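Julberg bench mat, medium size
Posted Thursday, October 28, 2021

I fix up old stuff in the evenings - radios, clocks, the odd desktop - and until this fall I did it on a bath towel. The towel ate screws. I bought the Julberg mat mostly to save what was left of my dining table, and I'm already thinking about getting a second one for the garage.

It's a soft gray silicone mat with molded trays along the back and a ruler down one side. It came rolled up in a tube, and I was ready for corners that curl for weeks. I laid it flat under two cookbooks overnight and it hasn't lifted since!
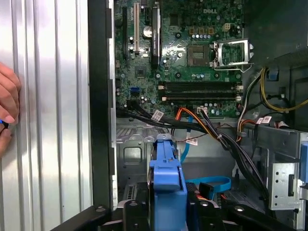
The trays are what sold me. They're shallow enough that you can slide a screw up the side with one finger, and deep enough that I can bump the table without mixing everything together (I bump the table a lot). Old office towers are a good test for any mat, all thin metal and little parts. On the Dell, with its green board and that ribbed silver side panel, you have slots packed close together and plenty of places for a dropped screw to hide. Having one fixed spot for everything that comes out makes the job so much calmer. I label the trays with a wax pencil and it wipes right off with a damp cloth.

Heat hasn't bothered it either. I rested a soldering tip on one corner by mistake and got a faint shiny spot, nothing worse. The smell out of the tube was strong for two days, then gone. 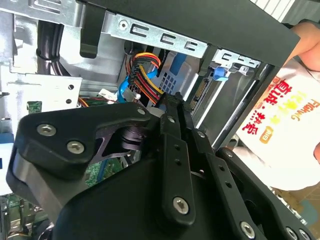

Inside the open desktop tower.

Now the gripes. Silicone loves cat hair, so I rinse mine every weekend. The ruler is only printed, and the first few marks are already getting pale. It also isn't an anti-static mat and doesn't claim to be one, so I still wear my wrist strap for anything with a circuit board.

I tried the Girholm before this and sent it back. Nice deep trays, but it slid all over the table, and the magnet strip was so weak it dropped half my screws when I lifted the edge. The Julberg has no magnet at all and I don't miss it.

Mine cost just under $20 and I'd pay it again tomorrow. If you have a big bench, get the large.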